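Navegação em passeio urbano simulado: notas para a aula prática 2
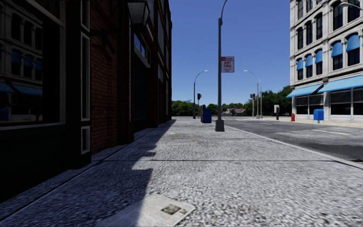 Antes de mais, leiam isto com o simulador já instalado, porque vou saltando entre teoria e comandos e quem ler no autocarro vai perder-se a meio (eu perdi-me a escrever). Estas notas substituem as do ano passado, que ainda falavam do mapa antigo. Última revisão: 2021-03-07.

O projeto deste semestre é o robô de entregas. Cada grupo fica com um modelo do Rasach, a nossa plataforma de quatro rodas, e tem de o levar pelo passeio até ao cruzamento sem descer o lancil e sem bater em nada. Parece pouco! Depois de passarem uma tarde a ver o robô encostar-se a um candeeiro, vão achar que é imenso.

O mapa chama-se Olberg e é todo gerado por computador: prédio de tijolo à esquerda, estrada à direita, candeeiro junto ao lancil com a placa de estacionamento, um jornal dobrado no chão. Gosto muito deste troço porque obriga a pensar em três coisas de que falámos na teórica e que no quadro pareciam arrumadas.

Sombras. A sombra do prédio atravessa o passeio na diagonal e há ali uma fronteira entre claro e escuro. Um segmentador treinado à pressa vê ali uma berma. Se o vosso robô insistir em seguir a linha da sombra, já sabem de quem é a culpa. Experimentem passar a imagem para um espaço de cor que separe a luminância e comparem as máscaras.

Reflexos. O vidro grande à esquerda mostra a fachada do outro lado da rua, toldos azuis incluídos. Quem estimar profundidade só com a câmara arrisca-se a ganhar uma rua inteira dentro da parede. Cruzem com o lidar simulado e guardem os dois mapas, que eu quero vê-los no relatório.

Coisas no chão. O jornal está deitado e é praticamente plano. Contorna-se? Passa-se por cima? Aceito as duas respostas, desde que venham justificadas com a função de custo. O que não aceito é o robô parado à frente dele à espera de que alguém decida (aconteceu em agosto, na escola de verão, e ficámos todos a olhar). Há também uma mancha escura no pavimento, mais ténue, ótima para testar falsos positivos.

Como trabalhar

Arranquem o servidor, carreguem o mapa Olberg e liguem o nó de perceção à porta 445. Sim, sei que essa porta costuma estar ocupada em Windows; nesse caso mudem-na no ficheiro de configuração do Fang, que é o nosso planeador local, e avisem o resto do grupo.

Gravem mais de 2000 imagens antes de treinar seja o que for. Variem a posição lateral do robô e a orientação, senão ficam com um conjunto enorme em que tudo tem a mesma perspetiva. As anotações fazem-se no Zuteck, com as classes do enunciado: passeio, estrada, edifício, mobiliário urbano, objeto solto. Os marcos de correio e a boca de incêndio vão para mobiliário urbano, perguntam-me isto todos os anos.

Entrega

Um relatório curto por grupo, 2 páginas, mais o código num arquivo que compile à primeira. Juntem um vídeo da melhor corrida e outro da pior. A pior conta para a nota tanto como a melhor, e é a que eu vejo primeiro, portanto expliquem bem o que correu mal e o que tentaram mudar a seguir.

Dúvidas sobre a instalação vão para o fórum da disciplina, com a mensagem de erro completa copiada em texto.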